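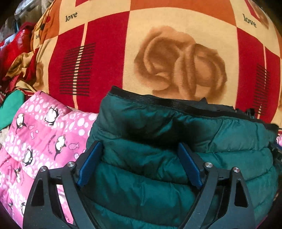 Please tell me it does half stars, one of you begged under my last post, because I am not rounding a 3.5 up for a love triangle ever again.

Home Reviews Lists Readalongs Contact

It does half stars! It does quarter stars too, if you're that sort of person (I am now that sort of person). So this is my review of Levier, the reading tracker app I've been going on about, and I've used it long enough to be annoyed by it as well as in love.

Setting up was a slog. I had 103 books on my old spreadsheet and the import only understood the titles, so every single author had to go in by hand. I did the Prirnby books first, obviously, all 10 of them, and then lay there feeling smug and doing no more until the next evening. Once they're in, though, it's lovely to use. You tap a cover, type your page number, and a little ribbon creeps down the side of the screen. I have definitely read an extra chapter just to move the ribbon.

What really got me is the character tags. You can tag a book with your favourite person in it and then see them all in a row, and wow, do I have a type. Sarcastic, good coat, has betrayed at least one sibling. I'd have said I liked all sorts of heroes and the app would like me to know that's a lie. 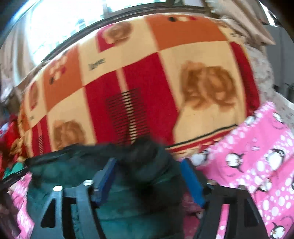

Review last changed: May, 9.40 pm

Now the moaning. The free version gives you 2 shelves, which is silly, as everyone needs read, reading and "bought because of the sprayed edges". Paying gets you as many as you like, and I did pay, but I sulked first. The recommendations are hopeless as well. I gave The Adcombe Crown one and a half stars and it offered me the sequel, then the prequel, then the sequel again.

And the page counts can be miles off. It had me down for 2,959 pages last month, and I'd have been thrilled if I hadn't spent half of it asleep with a paperback on my face. The culprit was a Cordeiro box set that it logged as finished when I'd only read book one. You can fix it in the settings, under Editions, but you have to fix each volume separately and it asks if you're sure every time.

Four and a quarter stars from me. If you already use a notebook and like your notebook, stick with it, but if your system is a spreadsheet you're scared to open, give the free one a go. Turn the streak reminders off first, they're ever so bossy.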